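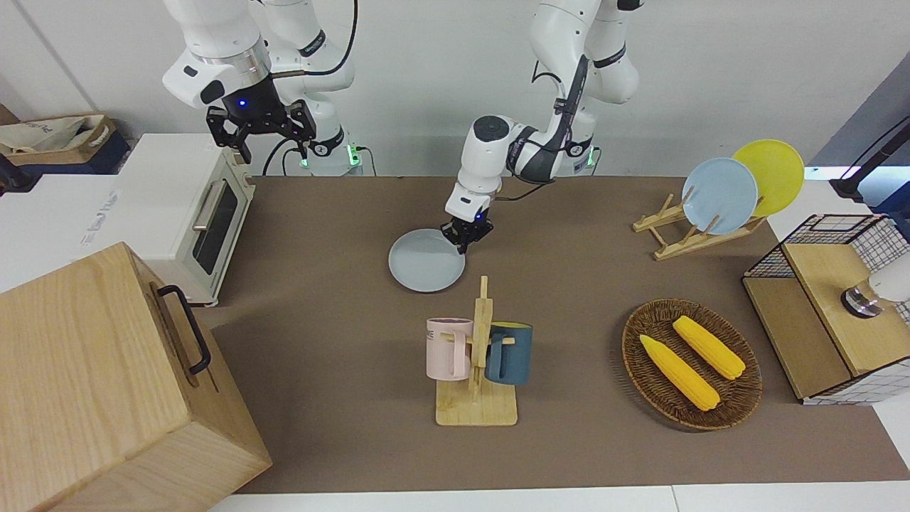
How to reserve and prepare the shared kitchen at Mutska House

Guidance for residents and affiliated groups

The shared kitchen on the ground floor may be reserved by any resident of Mutska House and by any group registered with the Residents' Office. This page sets out how to make a reservation, how to lay out the kitchen before use and how to hand it back.

Before you apply

Check the wall calendar outside the Residents' Office. Slots marked in pencil are provisional and may still be requested. Slots marked in ink are confirmed. Groups that wish to cook for guests from outside the building must also complete the food handling sheet, available from Janaína Godoy at the front desk until 4 pm.

Making the reservation

1. Complete form 2143, giving your flat or group name, the slot you require and the name of one responsible adult.
2. Hand the form to the front desk or post it through the office door.
3. Wait for the confirmation slip. A request is not a reservation until the slip has been issued.
4. Pay the deposit of 200 crowns. It is returned in full once the kitchen has been checked.

No group may hold more than 3 confirmed slots at one time. Requests for September open at the end of the summer term, and early application is advised – that month is always the busiest.
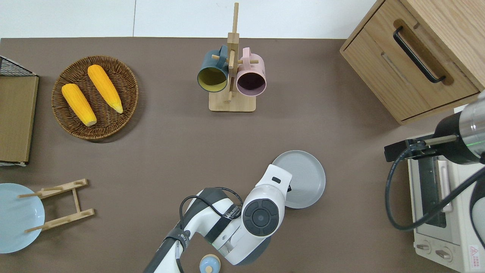 Preparing the kitchen

Collect the key no earlier than fifteen minutes before your slot. On entering, open the window vent and switch on the extractor before lighting the hob. Wipe all work surfaces with the cleaner supplied under the sink, even if they look clean.

Crockery and utensils belonging to the house are listed on the inside of the pantry door. You may bring your own, but please label them. The large Rezaei oven takes twenty minutes to reach full heat and should not be opened during that time. Portable heaters, fryers and any appliance rated above 2000 watts must not be plugged into the sockets beside the window, as these share a circuit with the stairwell lighting.

Food kept in the refrigerator must carry a name and a slot number. Unlabelled food is removed each evening at 9 pm. 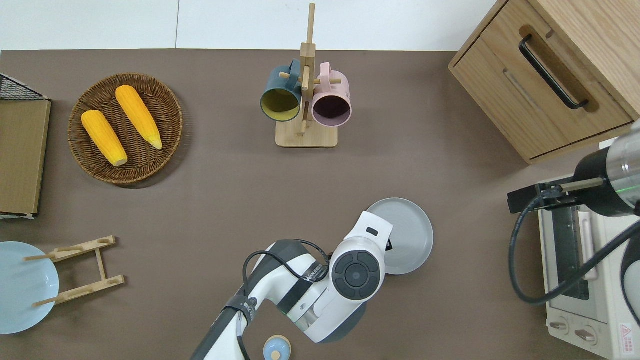 Handing back

Allow at least half an hour for clearing up. Wash, dry and put away all house crockery, empty the sink strainer and take food waste to the brown bin in the yard. Glass goes to the Zadton collection point at the corner of the street, not into the yard bins.

Turn off the hob at the wall switch, close the vent and lock both doors. Return the key to the desk or, after hours, to the key box – the code is printed on your confirmation slip.

Damage and complaints

Breakages should be entered in the book by the door, with a short note of what was broken. Small items are not normally charged. Questions about a withheld deposit should be put in writing to Mirela Sampaio at the Residents' Office, who will reply within ten working days.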